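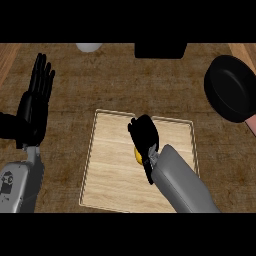

Young Readers: Robots and Machines

How a Robot Learns to Use a Tray

Picking up something small and putting it on a tray is easy for most people. For a robot, it is a hard job. The robot must find the object, close its fingers with the right amount of force, move its arm to the right spot, and then let go.

The Pitomum Practice Kit is a set of computer lessons for robots and for the students who program them. It is made by Hegde and is offered to schools and libraries. No real robot is needed. Everything happens in a simulation, a world drawn by a computer that follows rules much like the rules of the real world. Objects in it have weight, and they fall when they are dropped.

What is in the lesson?

The tray lesson takes place on a brown wooden table. The robot has 2 arms, and each one ends in a black hand with fingers. The right hand holds a small yellow object over a light wooden tray. The left hand is raised, open, off to the side of the tray. A black frying pan with a pink handle is also on the table.

Look closely at the tray and you will find a faint shadow under the right hand. Shadows can help a viewer judge where a hand is above a surface.

Why practice on a computer?

A robot may need many tries before it can do a job well. On a computer, a try can be started again with one click, and nothing gets broken. The full kit holds 831 practice tasks, sorted into 4 levels. Level 1 asks the robot to reach for an object. Level 4 asks it to use both hands together.

How is the robot scored?

After each set of tries, the program shows a score out of 100. A robot program must earn 80 or more before the next level opens. Students may change their program and run the lesson again as often as they like - there is no limit on tries.

Words to know

Simulation: a copy of a place or an event, made on a computer.
Grasp: to take hold of something with the hand.
Wrist joint: the part that lets a hand turn at the end of an arm.
Program: a list of steps that a computer follows.

Using the kit

The Pitomum Practice Kit may be used at the Jinunby Children's Science Library and at the Ukcombe Learning Center. Children under ten should bring an adult. Schools may ask for a trial copy at either front desk. New lessons will be added to the kit in June.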